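Introduction to Public Finance
Handout 6: Property taxes, and who ends up paying them

Notes by Liesl Kälin

Last time we finished with income tax and I promised that we would move on to something you can walk up to and knock on, so this week it is houses and land. Please have these notes beside you when you do the reading, as I use one or two words a little differently from the textbook.

1. What is being taxed?

A yearly property tax falls on what a thing is worth, whether or not it earned anybody any money that year. That is the feature people find hardest to forgive. A retired couple may live in a valuable house on a small pension, and the bill arrives all the same. Some writers take this as proof that the tax is unfair, while others reply that wealth is itself a kind of ability to pay. You don't need to settle the quarrel for the exam, but you do need to be able to put both sides kindly.

2. The Clultodness sum

We shall use our usual made-to-measure town, Clultodness, so that the arithmetic stays friendly. The council sends a household a yearly bill of 2220. Next door, in a larger house, the bill is 3358. A relief for low incomes takes 292 off the first bill and nothing off the second.

First household after relief: 2220 – 292 = 1928
Second household: 3358

Now suppose the first household has the smaller income by a long way. Is the tax progressive? Most of you will want to say yes straight away, and I would ask you to wait a moment – we compare each bill with income, and I haven't told you the incomes yet. Ruairí Sheehan caught me out on this very point in May and I have been more careful since.

3. Landlords and tenants

The person whose name is on the bill may pass some of it along. If rents can rise easily, tenants carry a good share. If they can't, the owner does. A tax on bare land is the classic special case, for the supply of land hardly moves whatever we charge for it, and so the burden tends to stay with the owner.
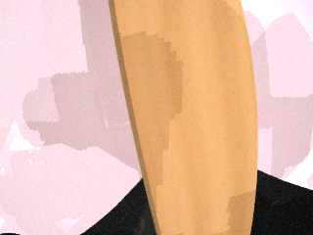
Fig. 6.1. Panel with a wood-like surface (computer rendering).

4. Before the seminar

Read the Katayama chapter, skipping the appendix unless you enjoy that sort of thing. Then write a page on whether buildings should be taxed at a lower rate than the land beneath them. Setsuko Tsuji will lead the discussion, and we have 45 minutes for it, so do come with your page already written. Spare copies of this handout are in the tray outside my door.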